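Lost Property and Odds-and-Ends Tubs: Where Do All the Little Things Go?

Do you have a drawer at home that is full of bits and pieces? Most families do. It might be in the kitchen, or under the telephone table, or in the laundry next to the pegs. Some people call it the junk drawer, some call it the everything drawer, and in one house in Jokdale it is known as "the third one down", because that is what everybody shouts when somebody asks where the scissors are.

On this page we are going to find out about odds and ends. We'll talk about where they come from, why they end up all together, how people sort them, and how you can have a go at sorting some yourself. You don't need to read it all at once. If you have a drawer or a tub nearby you might like to keep it next to you while you read (ask first if it isn't yours!).

What are odds and ends?

Odds and ends are small things that don't have a proper home. A toothbrush has a home – it lives in the cup by the sink. Your school hat has a home, even if it doesn't always get there. But where does a spare button live? What about the little key that came with a suitcase, or half a packet of birthday candles, or the lid of something that nobody can remember buying?

Grown-ups sometimes use other names for these things. You might hear bits and bobs, knick-knacks, oddments, or the very old word "sundries", which you can still see painted on the front of a few old shops. There used to be one in the main street of Cimlow, right beside the bakery. If you went in with 50 cents you could buy a shoelace, a fish hook, a card of hairpins or a ball of string, and the lady would wrap it up in brown paper for you.

Why do things end up in a tub?

Think about the last time you tidied your bedroom in a hurry. Perhaps visitors were coming. You probably put the books on the shelf and the clothes in the basket, and then there were still all these other things on the floor, so you scooped them up and dropped them into whatever was closest. That is how most tubs get started! They're a place for things to wait while you decide what to do with them.

Waiting is fine. The trouble comes when the waiting goes on for a year or two and more things keep landing on top. The things at the bottom get forgotten, and then Mum or Dad goes out and buys another roll of sticky tape when there were already three at home.

Schools have waiting places as well. At Gridon Primary the lost property tub sits outside the library, and by the end of June it is usually full to the top. Jumpers make up most of it, and drink bottles come next, and after that it's anybody's guess. Last winter there was one gumboot, a recorder without its bottom half, and a very nice torch.

What is sorting?

Sorting means putting things into groups. Everything in a group has to be the same in some way, and you get to choose the way. That's the interesting part, because the same pile of things can be sorted lots of times and come out differently each time.

You can sort by colour. All the blue things go here, all the white things go there, and the black things go over by the window. Colour is quick and it looks lovely when you've finished, and little brothers and sisters can help with it. But it isn't always useful. If you were looking for a pencil you would have to look in the blue pile and the red pile and the yellow pile.

You can sort by size. Big things in one box and small things in another. Shops that sell nails and screws do this, with the tiny ones in the top trays and the great long ones down near the floor.

You can sort by what things are made of, which we call the material. Paper, metal, cloth, glass, wood, rubber and plastic are all materials. This is the kind of sorting that happens with our recycling. Trucks bring it to the sorting centre from all the houses, and it has to be separated before anything can be made from it again.

And you can sort by job. That means asking, "What is this for?" Things for writing go together, things for sticking go together, things for cooking go together. Most rooms in a house are sorted by job without us even noticing. Forks are near the plates and soap is near the bath.

The tricky ones

Every tub has some tricky things in it. A thing can be tricky because it belongs in more than one group. Sticky tape is a good one to think about. The tape is for sticking, so it could go with the glue. But it often comes in a holder with little teeth for cutting, so should it go with the scissors? And if your family only ever uses it for wrapping presents, maybe it ought to live with the ribbon and the cards. All of those answers are right. The best place is wherever your family will look first. 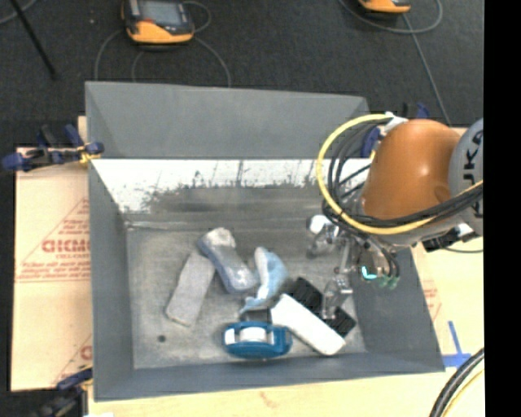 Other things are tricky when you can't tell what they are. Maybe it's a piece that has come off something bigger. Turn it over and look for a hole, a hook or a screw, and feel whether one side is smoother than the other. Show it to someone older than you. Grandparents are particularly good at this, and you may get a story along with the answer, so leave a bit of extra time.

If you still don't know, put it in a small container and write "mystery" on the lid. Then stick the container somewhere you will see it. You'd be surprised how often somebody walks past a few weeks later and says, "Oh! That's from the curtain."

Have a go yourself

You will need:

a drawer, tub or basket of odds and ends
an old towel or sheet
some empty boxes or ice cream containers
paper and a pencil for labels
a grown-up who doesn't mind a mess

Spread the towel out on the floor or on a table. It stops small things from rolling away, and when you're finished you can carry it outside and shake the crumbs and fluff off it.

Take things out a few at a time and put them on the towel so that nothing is on top of anything else. If you find something sharp, or batteries, or medicine, don't touch it. Call your grown-up over and let them take it out.

Now have a good look before you move anything. What sort of groups can you see already? Choose one way of sorting and make a label for each box. Put the easy things in first and leave the tricky ones until last, when you'll have a better idea of how your groups are working. If one box is overflowing and another has hardly anything in it, you can change your mind and start again. People who sort things for a living do that too.

When you've finished, tip it all back on the towel and try a different way. Which one was faster? Which one would help you most if you needed something in a hurry?

How many groups should there be?

There isn't a rule, but there is a nice story about it. The museum at Magbanua has a collection of 600 buttons that came out of one biscuit tin. The first people to sort them made 35 groups, and it was so hard to remember which was which that they had to keep a list on the wall. Later on the buttons were sorted again into just 2 groups, buttons with holes and buttons with a loop on the back, and that turned out to be a bit too simple when a visitor wanted to see the ones shaped like flowers. These days they are somewhere in the middle, and you can pull out the little trays and have a look at them.

At home, four or five groups is usually plenty.

Words to know

Oddment: something left over, or one piece from a set.
Material: what a thing is made of.
Label: a piece of paper or card that tells you what is inside.
Sundries: lots of different small things, too small to list one by one.

Something to talk about

Ask the people you live with what the oldest thing in your odds-and-ends drawer is, and how it got there. If everyone gives you a different answer, write them all down. You could draw the drawer as well, with everything in it, and keep the drawing inside so that you can check next year what has moved.

Page last updated 21 Jun 2022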